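Hodelton Community Help > Kitchen and Pantry

Opened seaweed snacks go soft overnight, any way to stop it?

Posted by pantryshelf_726

I buy the big bags of crinkled seaweed snacks from the Asian grocery in Gremstead, the kind with little bits mixed in. They are great on day one. By the next evening they are chewy and stick to my teeth. I fold the top over and put a clip on it. The bag is plain plastic with no zipper. Our kitchen gets damp in August and we don't run the air conditioner at night.

I also tried leaving a bag on my desk in the back room, which is the driest room we have.

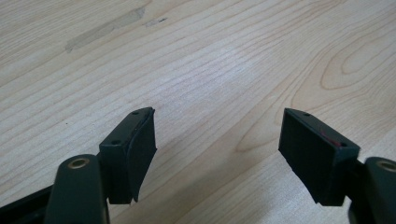 It lasted a little longer there but still went soft. I don't want to buy a vacuum sealer for one snack. Is there a cheap fix, and can I save the bag that already went soft? There is more than half of it left and it wasn't cheap.

11 replies hidden by filter. Showing best rated.

marsh_lane

Seaweed pulls water out of the air faster than chips or crackers do, so a clip won't be enough in a damp house. The gap at each end of the fold lets air in all night.

What works for me is a jar with a rubber gasket. I use a Sivon one but any jar with a tight lid is fine. Pour in what you'll eat over the next 2 days and leave the rest in the bag. Press the air out of the bag from the bottom up, roll the empty part down tight, put a rubber band around it both ways, and put the whole thing inside a freezer bag.

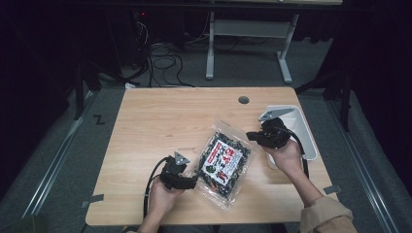

Clear bag of dark, crinkled seaweed snacks, lying flat.

Save the drying packets from other foods (nori sheets, beef jerky, vitamins) and drop one in the jar. Use the silica gel kind. The iron kind that says oxygen absorber won't do much for crispness. Don't open the packets, and keep them away from small kids.

Don't use the refrigerator unless the container is really airtight. It picks up moisture every time you take it out and open it cold.

tomatoes_on_6th

just eat it faster lol. we go through a bag in one sitting

Also check the date. The store near me in Haverford had some that were stale before I opened them and they gave me my money back.

oldgasrange

The first reply covers storage. For the bag that is already soft, you can usually bring it back if it still smells normal. If it smells like old oil or paint, throw it out. That is the oil going bad and heat won't help.

The little bits burn before the seaweed does, so shake the bag and look at what's in it before you pick a temperature. With a lot of sesame or sugar in the mix, go lower and take longer.
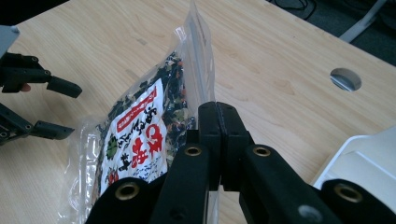

Oven method

1. Heat the oven to 250 F. Wait until it is fully hot.
2. Spread the seaweed on a dry baking sheet in one layer.
3. Bake 2 minutes, stir, and check. Repeat if it still bends.
4. Take it out while it is still a little soft. It crisps as it cools.
5. Let it cool all the way before it goes in a jar. Warm seaweed in a closed jar makes its own steam.

A toaster oven works too but keep it on the low rack. I wouldn't use the microwave, mine came out scorched in one spot and limp everywhere else.

If the bag was coated with sugar syrup it may stay sticky whatever you do. Crumble that over rice or noodle soup.

Viewed 1,000 times. This topic is closed to new replies.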